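Right, I've been asked three times how the no-spend January is going, so a little thread. Grab a brew.

The rule is simple. Food, bills, bus fares, and nothing else until the month is out. No candles. No "it was only a fiver" jumper. I've got £168 for groceries and it has to stretch.

What set me off was going through last year's statements on New Year's Day with a headache (not recommended). Takeaway coffee: £600. SIX HUNDRED. From the same Grusora by the station, mostly because I like the warm doorway.

So now I've got a flask. The flask leaks a bit. My bag smells like a wet dog that's had a latte but I'm pressing on!

2019-01-07 and one week in, here's the damage: one slip. It was a magazine and a Twix at Trarnanmont station when the train was late. I've logged it and moved on.
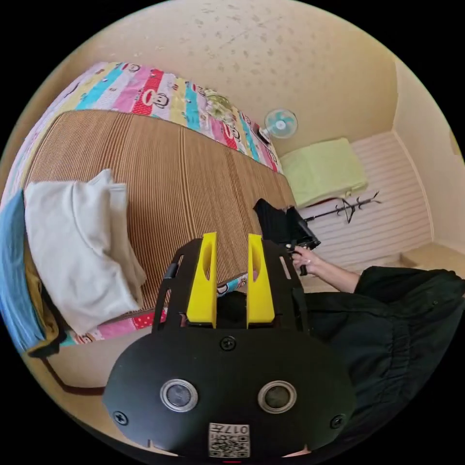

Clothes are the bit I was dreading, if I'm being truthful. I unsubscribed from Jurkari and the other shops that email me twice a day, and the inbox is so quiet now it's a bit eerie. Then I went through the wardrobe and found I own 34 tops, and I wear the same four. All in black, of course, top to toe, same as the dark sleeve and black clothes up there. I keep telling myself I'm a person who'd wear bright yellow, I buy the bright yellow, and it hangs there with the tag on till I give it away. So no more yellow for me this year, or at least none till April.

Food next, because people wanted the boring details. Big pot of lentil soup on the first night, did me four lunches. Jacket potatoes twice. Found a bag of frozen peas at the back of the freezer that may well have moved house with me. Still fine!

Things I miss already: the cinema, nice hand soap, and the almond croissants from Cele. I walked past on the other side of the road yesterday so I couldn't smell them. I could still smell them.

Things I don't miss: parcels. I used to get that little buzz when the door went, then ten minutes later I'd be stuffing cardboard in the recycling feeling a bit flat.

Someone asked what I'm saving for. Boiler. Sorry, I know you wanted Portugal. The quote was £1523 and the old one makes a noise like a kettle full of gravel.

Anyway if you're doing it too, tell me your cheap teas please. I've got half a cabbage and no ideas.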